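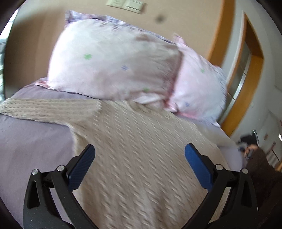 From the Reading Table
By Lorraine Bellamy

A good many of you wrote in to ask what we'd be reading after the holidays, and I'm glad to say the choice is made. Our winter book is The Long Road to Enon, a history by Poppy Marsden, and I finished my own copy late on Thursday with cold tea beside me and no regrets whatsoever.

Enon is a small river town, and Marsden's book follows it through the years when its cannery closed and the county tried to fold its government into the bigger town of Lambert, over the hill. That may sound like a dry business (my husband certainly thought so, until he started reading over my shoulder), but she tells it through one family, the Anderos, who managed to have somebody on each side of the question. The father sat on the town council and wanted the merger. His oldest daughter ran the petition drive against it, out of the same house, and for most of one summer they passed the salt and talked about the weather.

The vote came in June, and it was decided by 119 ballots. Marsden spends nearly a third of the book on what happened after that, and I thought those were the best chapters. She found the old council minutes and the letters people sent in, and she lets folks speak for themselves, even when they are being unreasonable, and some of them are very unreasonable indeed! There is a letter about a snowplow that I read aloud to two different people.

I do have a complaint or two. The book runs to 521 pages, and the section on state water law could have lost a few of them without anyone going thirsty. I also wished for a family tree, as there are three Andero cousins named Walter and I was forever flipping back to see which Walter was which. If you keep a slip of paper in the front with the names on it, you'll get along much better than I did.

We'll talk about the first half at our next meeting, up through the end of the petition chapter, and save the election for the one after. The library has several copies set aside at the front desk under our group's name, and there is a large print edition too if you ask for it. Newcomers are always welcome, whether or not you've done the reading, and if you have a recipe for those lemon bars from December, please bring it along, as I've been asked for it and they weren't mine.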